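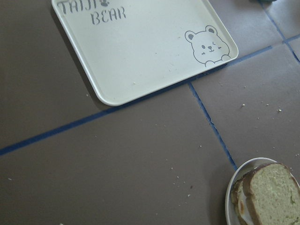 Serving tray, bear design. See item 2.4.

Cleltdale Community Hall – Kitchen and Dining Room
Food Safety and Premises Checklist, with Inspector's Comments
Date of visit: Friday, June 10, 2022
Completed by: Edith Alvarado
Previous visit: April

Ratings used: S = satisfactory; A = attention needed before the next visit; U = urgent, to be put right within the period stated; N/A = not applicable.

Section 1. Records and management

1.1 Written food safety procedures available on site: S
The folder is kept on the shelf by the office door. Pages dealing with the old gas cooker should be removed.

1.2 Daily opening and closing checks signed: A
112 sheets were examined. Most were complete. On several Sundays the closing check had been signed by the person who signed the opening check, at what appears to be the same time. The hall is reminded that the closing check is to be filled in after the last user has left.

1.3 Allergen information available to users: S
The chart has been updated for the Toka bread mix. Hirers who bring their own food should be given the blank form as well as the chart.

1.4 Training certificates in date: A
Two certificates lapse before the end of the summer. Refresher places should be booked.

Section 2. Food contact surfaces and serving items

2.1 Work surfaces sound and capable of being cleaned: S

2.2 Chopping boards in good condition: A
The green board is deeply scored and should be replaced. The remainder may stay in use.

2.3 Disposable table coverings changed between users: S
Stock is held in the dry store. Rolls must be kept off the floor.

2.4 Trays free of cracks and chips: S
Decorated trays are acceptable provided that the printed surface is intact. Trays are to be washed after each use and stored upright in the rack, and are not to be left on the floor at any time.

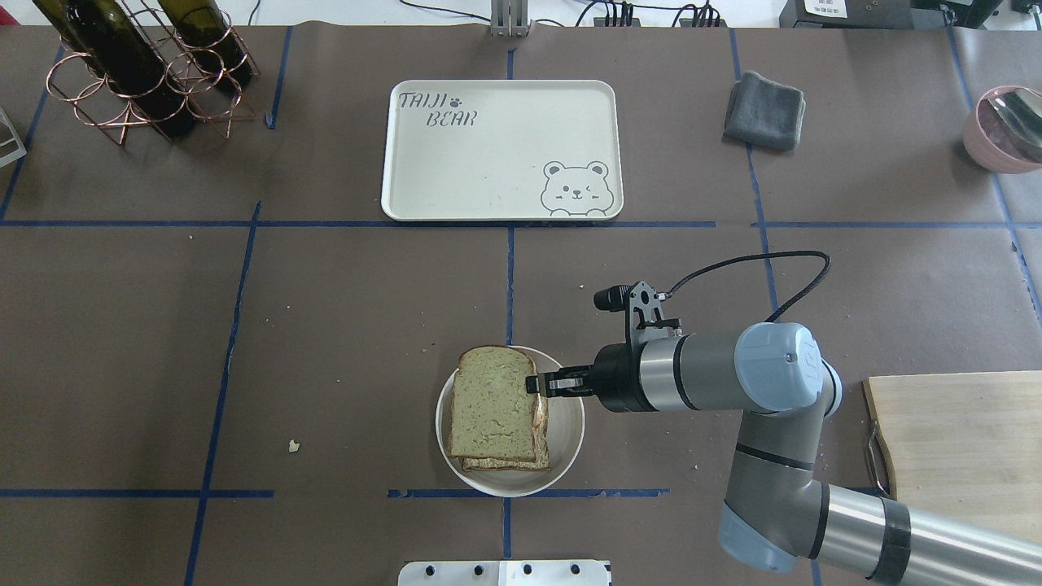 2.5 Crockery sound: S
Chipped items had been set aside in a marked box. The box was full and should now be emptied.

Section 3. Temperature control

3.1 Refrigerators at 5°C or below: S
Both units were within range. The thermometer in the Nullier upright unit reads correctly but its display is failing, and a spare should be bought.

3.2 Freezer at -18°C or below: S
Light frost on the upper shelf. Defrost before the August bookings.

3.3 Cooked food checked with a probe: A
The probe was present and its battery was sound. There were no wipes with it. Readings had been entered for hot meals but not for eggs or for reheated soup – both must be included.

3.4 Cold food displayed for no longer than four hours: A
The hall's log records start times only. A finishing time is also required. The draft of this comment was sent to the hall before issue, and the reply received is set out below.
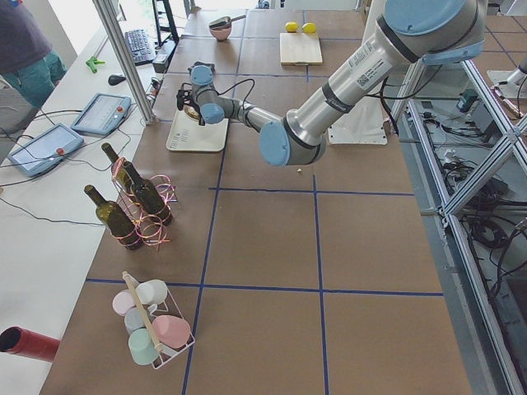
Musa wrote that the finishing times had been kept on the whiteboard and wiped off at the end of each day, and asked whether a photograph of the board would be accepted in place of a written entry. He added that the log sheet has no column for the time and that users cannot fairly be blamed for leaving it out.

Inspector's response: the point about the column is accepted, and a revised sheet will be supplied. A photograph is not sufficient. The rating stands until the revised sheet has been in use for one full month.

Section 4. Cleaning and pest control

4.1 Cleaning schedule displayed and followed: S

4.2 Chemicals stored away from food: U (seven days)
A container of Urrego descaler was found on the shelf above the flour bins. It was moved during the visit. A lockable cupboard is already fitted in the corridor and should be used.

4.3 Evidence of pests: S
None found. The contractor's last report was seen.

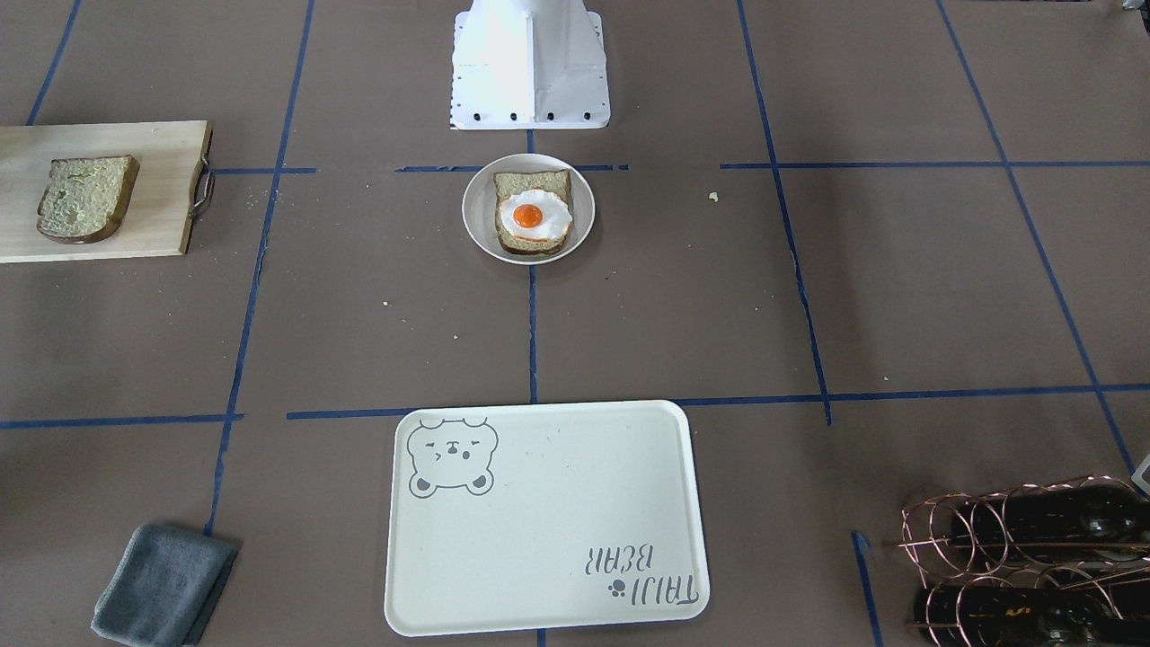
4.4 External bins closed and area clear: A
The lid of the larger bin does not shut fully. Flattened card had been stacked against the fire exit side of the yard – this should be moved to the opposite wall.

Section 5. Fire and general safety

5.1 Escape routes clear: S, subject to 4.4

5.2 Fire blanket and extinguishers in place and in date: S

5.3 Floor free of trip hazards: A
The mat at the servery door curls at one corner. Replace or remove.

5.4 Electrical equipment tested: S
Labels were checked on all portable items. The kettle used by the lunch club was not on site and should be produced at the next visit.

Overall result: satisfactory, with one urgent item. The hall is to confirm completion of item 4.2 in writing.

Signed: E. Alvarado
Copy to: hall office; kitchen noticeboard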